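Verner Tello handheld VHF, second review
July 10, 2020

The Tello is a floating handheld marine radio sold to small-boat owners and to auxiliary rescue crews. I bought mine at Statalgate in May and have carried it for 47 hours on the water, mostly on the approaches to Prirkach, where the shore station stopped keeping a night watch and a handheld now has to do more of the work.

Transmit power is switchable between low and high. On high, from a seated position in an open boat, I could raise the harbor office clearly until the second headland. Past that the audio broke up, as it does with any handheld at that height. Receive audio is loud enough to follow over an outboard at cruising speed. The squelch knob has coarse steps -- one click too many and weak stations vanish.

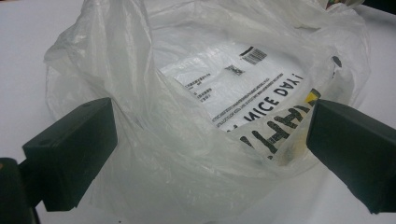
Aileen Cabrera wrote in after the first review to say that her crew had stopped relying on the battery gauge. Hers showed two bars right up to shutdown, and she wanted to know if the newer firmware fixed it. It does not. Mine did the same thing twice. Carry the spare pack and change it by the clock.

The distress button sits under a spring cover and needs a long press. With wet gloves I managed it on the first try. The position fix from a cold start is slow, so switch the radio on at the dock. The belt clip is the weakest part and should be replaced with a lanyard before the first trip.

The manual covers registration of the radio's identity number in a single paragraph near the back. Do this before anything else. An unregistered set will still send an alert, but the people answering it will not know which boat to look for.

Price paid was 810 with the spare battery. That is high for a handheld -- the charger alone does not justify it. I would buy it again for the receiver and the distress button.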